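Ledura 동아리 자주 묻는 질문

로봇 경험이 없어도 가입할 수 있나요?
가능합니다. 기초 과정은 8회이며 좌표계, 모터 제어, 데이터 기록 순으로 진행합니다. 파이썬 문법은 따로 다루지 않으므로 미리 익혀 오시기 바랍니다.

정원은 몇 명인가요?
학기당 20명입니다. 초과 시 신청 순서대로 대기 명단에 올립니다.

올해 과제는 무엇인가요?
Gollow 대회의 탁상 조작 부문입니다. 두 손가락 그리퍼로 작은 물체를 집어 지정된 위치로 옮깁니다. 손가락 부품은 도면을 공유하며, 마주 보는 면의 각도와 끝단 형상은 조별로 수정할 수 있습니다.
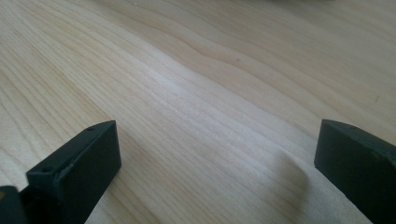
수정한 도면은 Khoo 저장소에 올린 뒤 출력 신청을 하십시오. 파일명에 조 번호와 판 번호가 없으면 접수하지 않습니다. 출력은 신청 마감 다음 날 시작합니다.

수집한 데이터는 어디에 보관하나요?
Dradska 서버에 보관합니다. 현재 등록된 시연 기록은 3434건이고, 이 중 검수를 마친 2270건만 학습에 사용합니다. 미검수 기록은 열람만 가능합니다.

그리퍼를 집에 가져갈 수 있나요?
대여하지 않습니다. 도면과 제어 코드는 외부에서도 내려받을 수 있습니다.

중간에 조를 바꿀 수 있나요?
기초 과정이 끝나기 전까지 한 번 가능합니다. 이후에는 대회 참가 명단이 확정되어 변경할 수 없습니다.

신청 기간은 언제인가요?
1학기는 3월, 2학기는 9월에 받습니다.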